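**Re: Moving out of the dorm and into a shared house, what did you wish you'd budgeted for?**

**stallell_mom** wrote:

My youngest is leaving the dorms in December and moving into a house in Brandstead with three friends, and I'm trying very hard not to be the parent who makes a spreadsheet (I have made a spreadsheet). Rent is $700 each before utilities. What are we forgetting?

**MeinirRees** wrote:

Oh, congratulations to all of you! Mine did this two years back and the thing that got us was heat. The dorm had been toasty and free, and then that first bill came and they were all wearing hats indoors. I'd have them each put $20 a week in a jar from the start and settle up when the bill lands.

**chong_on_5th** wrote:

Sorry Meinir, I love you but the jar is a terrible idea. Ours got "borrowed" for pizza by the second week. Put one kid's name on each bill and let them chase each other.

**MeinirRees** wrote:

Well, and then the kid with the heating bill is out a couple hundred dollars while everybody else gets paid on the 10th! We did have a lid on ours, I should say.

**olivier_k** wrote:

I'm with Chong on the names, but please get them to agree on groceries before anyone unpacks a box. My son's house split everything evenly and he eats like a horse, so there was some feeling about that. They ended up sharing the basics, 5 things on a list on the fridge, and buying the rest themselves. He still does all his money stuff at the table at night, bless him, and he's gotten better at it than I ever was.

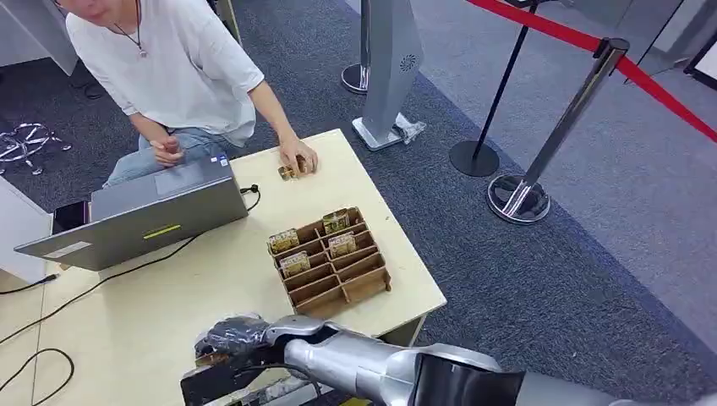
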